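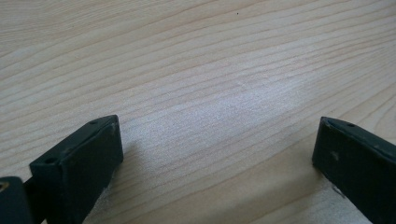
Clunville Township Elections Office, Polling Place Standards Team

Polling Place Walk-Through Checklist, with Comments
Site: Jeludura Hall, lower level, Pordale Road entrance
Inspected: Apr 21, 2018
Inspector: Inna Kravchuk
Reviewed by: Iddrisu Laryea

Mark each item OK, Fix, or N/A. Any item marked Fix must have a comment. Leave one copy with the site and send one to the office.

Outside

1. Route from accessible parking to the door is firm and level. OK
Comment: Measured at 133 feet. Edge of the curb ramp is chipped but does not catch a wheel.

2. Accessible spaces are marked. Fix
Comment: Paint is worn off one space. Temporary signs on posts will do for the primary. The owner says repainting is planned for September.

3. Campaign limit can be marked on the ground. OK
Comment: Chalk the line the night before and check it at opening. The hedge along Pordale Road hides part of it, so put a sign at that end as well. Last time a candidate's table was set up inside the line and had to be moved after voters had already walked past it.

4. Entrance lighting works after dark. Fix
Comment: Left fixture out. Reported to the owner.

Inside

5. Door can be opened with one hand and light force. OK

6. Exit doors unlocked and clear. Fix
Comment: Folding chairs were stacked against the rear exit. Moved during the visit. Check again at setup.

7. Cords taped or covered. N/A until equipment arrives.

8. Voting booths face away from windows and from the waiting line. Fix
Comment: The floor plan on file shows three booths with their backs to the hallway. Tài Ung redrew it. Use the new plan and throw out the old one.

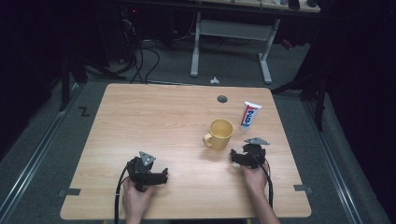 Yellow mug and toothpaste tube on the table.

9. Check-in table is stable and at a height a seated voter can use. OK

10. Space for the line to form indoors in bad weather. OK
Comment: Room for more than eight people before the line reaches the stairs. After that, one worker should stand at the stairs and hold people at the top.

11. Ballot box visible to poll workers at all times. OK
Comment: Only if the coat rack is moved. It was in the way when we came in.

12. Locked storage for ballots and seals. Fix
Comment: Closet has a lock, but there are two keys and the hall could find one. Mateja Stan will have the cylinder changed before delivery.

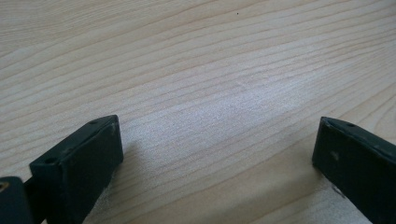
Can a site open if an item is still marked Fix?
It depends on the item. Exits, ballot storage, and the accessible route must be cleared before opening. Others can be handled with a temporary measure if the chief worker writes it in the log.

Notices and signs

13. Voter rights notice posted at eye level. OK

14. Notices in all required languages. Fix
Comment: The Vietnamese notice is an old version with the wrong phone number. Quyên Thái has the new one and will bring it to the setup.

15. Signs readable from the end of the line. Fix
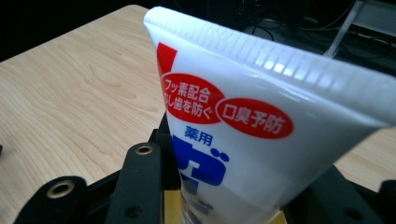 Direction signs at this site are gray letters on a cream background, and several people in the last election went up to the main hall by mistake. Reprint them on white with dark or strong color. The toothpaste tube has its markings in red and blue on white, and a contrast like that is what we want on the arrows. Keep the wording to "Vote" and an arrow. Do not use the colors of any campaign that has signs out on the road, and if in doubt print in black.

Emergency

16. Fire extinguisher tag current. OK

17. First aid kit on site. OK
Comment: Kept in the Phùng Room next door. That room must stay unlocked all day.

18. Workers know where to send voters if the building has to be closed. Fix
Comment: No backup location is listed on the site sheet. Iddrisu Laryea to add it and send the sheet out again.

Follow-up visit needed: yes. Recheck items 4, 6, 8, 12, 14, 15 and 18. Item 2 to be checked when the temporary signs go up.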